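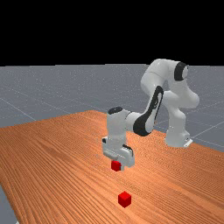
*Zwei Würfel, ein Arm, Simulation. Mehr braucht der Streit nicht.*

Meine Meinung, kurz, weil der nächste Lauf gleich startet: Wir vergleichen Greifer falsch. Alle. Ich auch, bis Mai.

Üblicher Ablauf: neuer Greifer kommt rein, Regler bleibt, Würfel hoch, Würfel runter, Quote in die Tabelle. Greifer A gewinnt. Schön. Nur war der Regler auf A abgestimmt, von Anfang an. Bei uns hiess das: Kullus gegen Astosora, beide im selben Simulator, und Kullus lag fast 23 Prozentpunkte vorn. Dann hat Fadi Obeidat die Anfahrhöhe und die Schließkraft für Astosora neu eingestellt. Ein Vormittag Arbeit. Vorsprung danach: 3.

Drei! Dafür hätten wir beinahe bestellt.

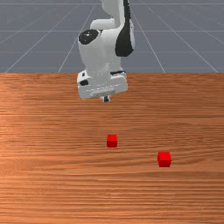

**Derkasberg, im Mai** – Afaf Twal hält dagegen, Simulation tauge für solche Vergleiche sowieso nicht. Reibung geschätzt, Kontakt geschönt, Würfel viel zu brav. Stimmt teilweise. Rote Klötzchen auf einer Holzplatte sagen mir nichts über Folienbeutel. Aber sie sagen mir, ob der Regler über dem Ziel zittert oder zu früh runtergeht, und das will ich wissen, bevor echte Finger krumm sind.

Was mich mehr ärgert: die Kameras. Gleiche Aufgabe, anderer Blickwinkel, und plötzlich steht der Arm halb vor allem, was man sehen müsste. Trotzdem wird in den Berichten nur der Greifer genannt. Kamerapose? Fehlt. Reglerwerte? Fehlen auch. Im letzten Shahbazi-Vergleich elf Seiten Text und keine einziger Wert dazu.

Mein Vorschlag: pro Greifer 6 Stunden Abstimmung, gleich viel für jeden, dann erst zählen. Einstellungen mit veröffentlichen. Wer das nicht will, soll die Quote weglassen.

So, Lauf startet.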